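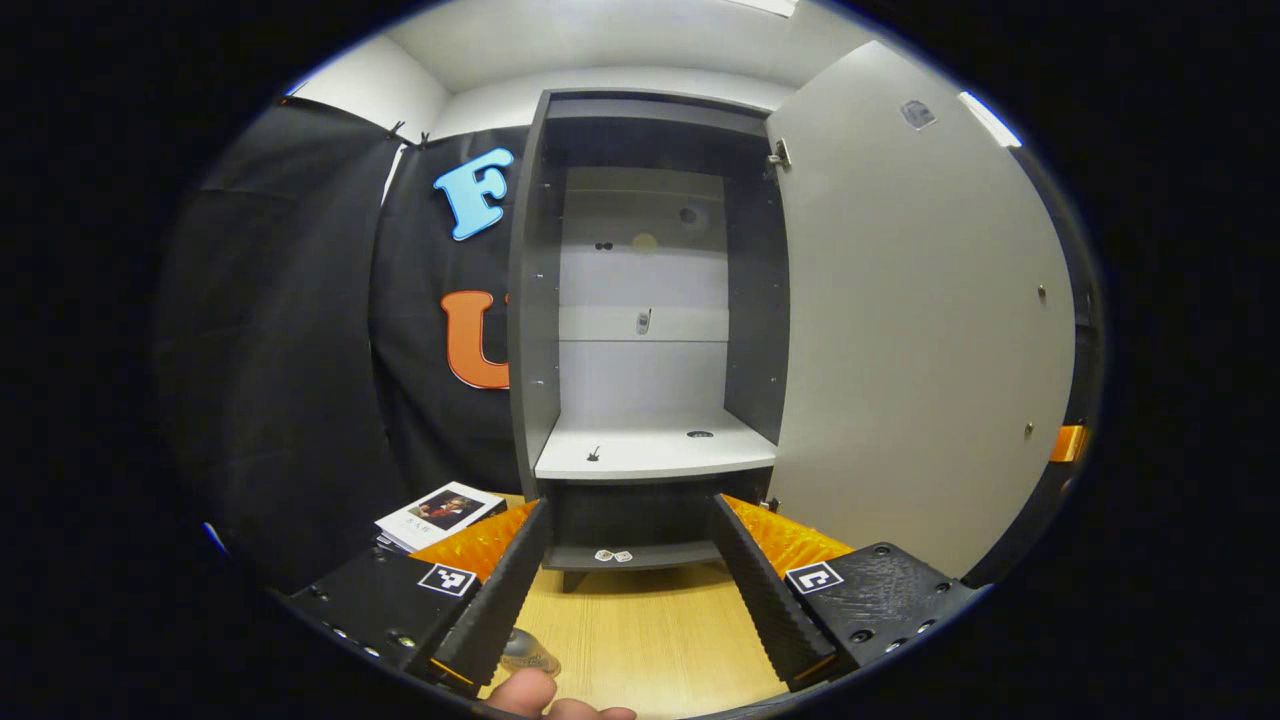
Search reviews Enter keyword Go

Flovano Tall Cabinet: Review

8th April
By Natalina Cirillo

Print this page | E-mail this page

I bought the Flovano because I wanted something tall and narrow with a real door on it. Open shelves don't work for me. I own too many chargers, rolls of tape and half-used notebooks, and I would like them behind something gray.

It ships flat in two boxes. The instructions are all drawings, and most of them are clear. The one that isn't is step 16, where the hinge goes on. The drawing shows it from the back, so I put mine on the wrong way and had to take it off again. Gualtiero Tedesco, who shares the workspace with me, held the door while I redid it. I would not try to hang the door alone. Total time was over 2 hours, with a break.

The color is better than I expected from the website. The sides are charcoal, the door is a much lighter gray, and the shelf inside is white. I thought the mix might look like leftover parts from three cabinets, but in the room it's fine. The light back panel helps when you're looking for something small.

The shelf has a round grommet hole toward the right, and there's a round hole high up in the back panel on the same side. I ran a charger cord through the shelf and a router cable out the back. If you don't need either one, you'll still have the holes, and dust will find them. A pair of plastic covers would have been nice. The space below the white shelf is dark, and small things on the bottom disappear. I ended up putting a bin down there.
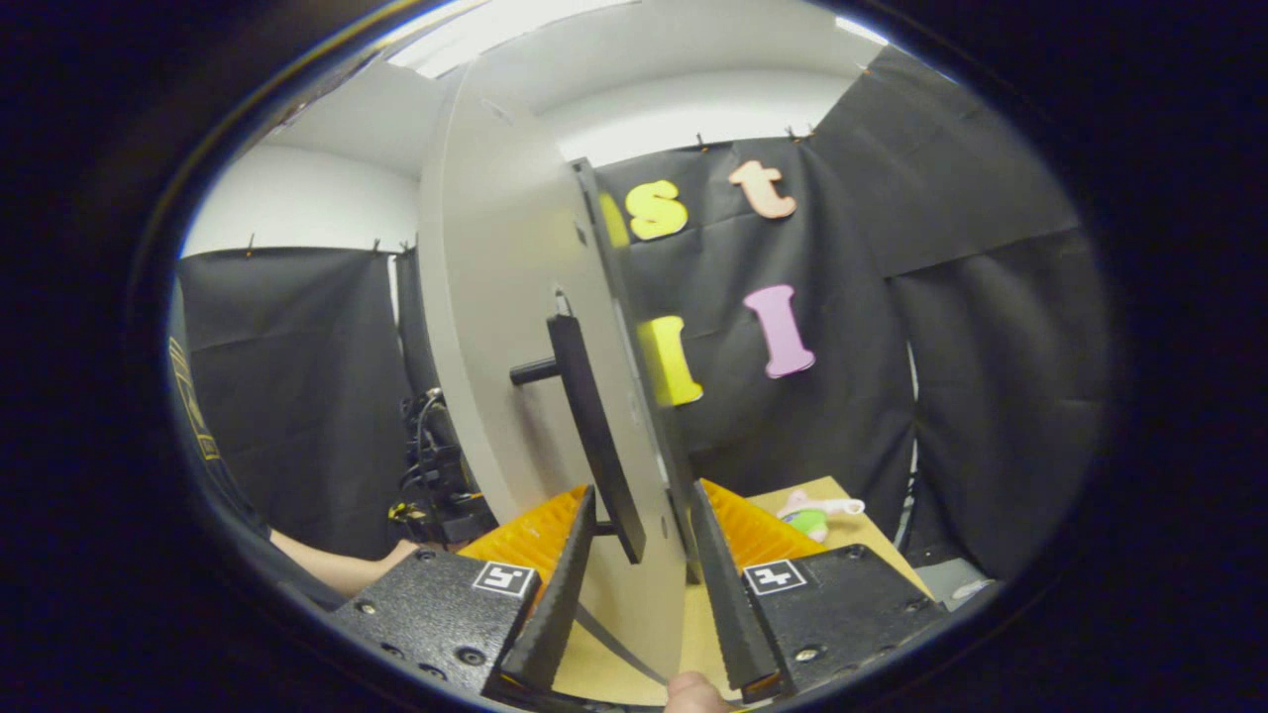 The handle is the part I like most. It's a long, flat black bar, and it stands off the door on posts, so there is room to get your fingers behind it. My last cabinet, a Rornstead, had a little knob that came loose every October when the heat came on. So far the Flovano handle hasn't moved. I did tighten it once after the first week.

The door face has a smooth satin finish. It wipes down with a damp cloth. Fingerprints show if the light is low and from the side, otherwise I don't notice them. The door swings wide, so measure before you pick a spot. Mine needed 46 centimeters clear on the hinge side and I had to shift a desk.

One complaint about the hardware: the screws come mixed together in a single bag. Marino does this better, with a numbered bag for each step, and their cabinets cost less.

I paid 100 dollars on sale. At that price I'd buy it again. At full price I would look at the Drikari first, which has an extra shelf but no cable holes.

Good: handle, finish, cable holes.
Not so good: hinge drawing, screw bag, dark lower section.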